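Furby was a terrier, supposedly. Wire coat, one ear up, legs too short for the rest of him. Domingo Troncoso got him from a man in Plerano who wanted 2 bags of feed for him and took one.

No papers. Didn't matter. Rats in the grain store, that mattered. The old store, put up in 1933 and never dry since, down past the Espinoza place where the road gives out.

First night the dog slept. Second night too. Domingo sat on a bucket with a flashlight, cursing quietly, knees aching. Rats going along the beam like they paid rent.

"Well," he told the dog. "Thats one bag of feed gone."

Third night – a noise under the boards. Furby's head came up. Then nothing, for a long time nothing, just the dog standing there with one foot off the floor, shaking all over like a wet leaf. And then he went. Straight down the hole by the door, dirt flying out behind him, tail, then no tail.
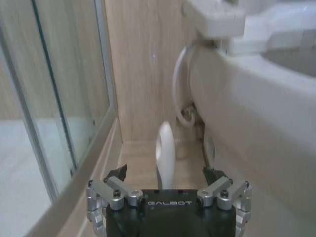 Domingo called. Whistled. Got down on his belly and put his ear to the boards. Scrabbling, way back. A yelp. Then quiet, and he did not like the quiet.

He ran for the crowbar. Couldn't find it. Found it. Pulled up one board, two, the nails screaming, and shoved his arm in to the shoulder. Cold dirt. A root. Somthing warm.

Teeth.

"It's me, you idiot."

The teeth let go. He got hold of the scruff and pulled, and out came Furby backward, nose split, one eye swollen, a rat in his mouth the size of a boot. Wouldn't drop it. Carried it all the way home, growling when Domingo slowed down.

The vet was in Flilwood, a long drive in the dark. She put 3 stitches in the nose and wrote out a bill. 422. Domingo read it twice, held it up to the lamp.

"For the dog?" he said.

"For the dog."

He looked down. Furby was asleep on his boot, snoring through the stitches, good ear twitching.

Domingo got out his wallet and started counting, slow, so as not to move his foot.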